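Food & Home | Winter issue
4 min read

The spice shelf swap is back, and it's bigger

If you missed the August swap, here is how it went: we put two long tables out in the hall at Skarkorgate, asked people to bring whatever they had too much of, and ended up with more than 245 jars, tins and twists of paper by lunchtime. I went home with smoked paprika, a bag of dried limes and a mustard seed mix that I have now put in practically everything, including (sorry) scrambled eggs. I loved every minute of it and I've been pestering Despina Bakalis for another one ever since.

She has given in! The winter swap is going ahead, same hall, same tables, and this time there's soup.

A bit about how it works, for new people. Bring dry things only: ground spices, whole spices, salts, sugars, dried herbs, teas if you like. They should be labelled with what they are and when you opened them. A scrap of masking tape and a biro will do. You don't need to bring as much as you take, and if you've got nothing to spare, come anyway and bring a few clean empty jars, which we always run short of.

Please don't bring anything home-dried that still feels bendy. We had some tomato slices last time that were more or less fresh, and they'd gone furry before they found a home.

Now, on old spices. I get asked about this more than anything else, and my answer has changed over the past year. I used to be very strict and tip out anything past its date. Then Leandro Gaete sat me down with a row of cumin seeds of different ages, toasted each lot in a dry pan and made me smell them with my eyes shut. The oldest was weaker, no question, but it was still lovely, and a longer spell in the pan brought a good deal of it back. Whole spices keep far longer than ground ones. Ground coriander, on the other hand, goes to dust and sawdust quite fast, and I'd sooner buy it in tiny amounts and more often.

My own test is simple. Rub a pinch between your fingers and have a good sniff. If you can tell what it is without reading the label, keep it and use a bit more than the recipe says. If you can't, it goes on the compost.

Where you keep them matters as well. The shelf above the cooker is the handiest place in the kitchen and the worst one for spices, what with all the heat and steam. Mine lived there for years! They're now in a drawer by the back door, lying on their sides, and the turmeric has stayed bright right through the autumn. Filippos Sotiropoulos keeps his in an old tool chest and can find anything in seconds, though heaven help you if you put the fennel back in the caraway slot. 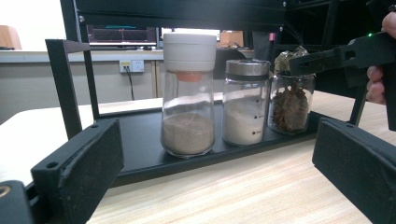
Salt is the easy one, of course. It keeps for as long as you can keep it dry, and a few grains of rice in the bottom will help if your kitchen is a damp one like mine. Sugar is much the same. Brown sugar sets like a brick if the lid isn't tight, but a slice of apple in with it overnight will soften it up nicely (take the apple out again in the morning).

On the day, Stamatia Athanasiadis will be running a mixing corner, where you can grind and blend your own from whatever's on the tables. She's doing her six-spice winter mix, which is cinnamon, clove, nutmeg, ginger, allspice and a little black pepper. Try it on roast squash. Try it in porridge too, with a knob of butter, and then write and tell me I was right.

The soup is Themis Panagiotou's red lentil, and there'll be bread from Zarkar to go with it. Bring your own mug or bowl if you can carry one. There's no charge for any of it, but a pot for hall heating will be by the door.

One more thing for anyone who cooks for a crowd: Despina has a whole sack of bay leaves from her sister's tree and would very much like her spare room back. They're beautiful, really green and strong, and she'll send you off with as many as you can hold. I've been putting two in the rice water and it makes the whole house smell good.

If you'd like a table spot for something bulky, or you can lend a grinder for the mixing corner, drop us a line before the end of the week. We've got one grinder that works and one that only works if you lean on it.

Contact the newsletter desk | © Skarkorgate Kitchen News | Back to top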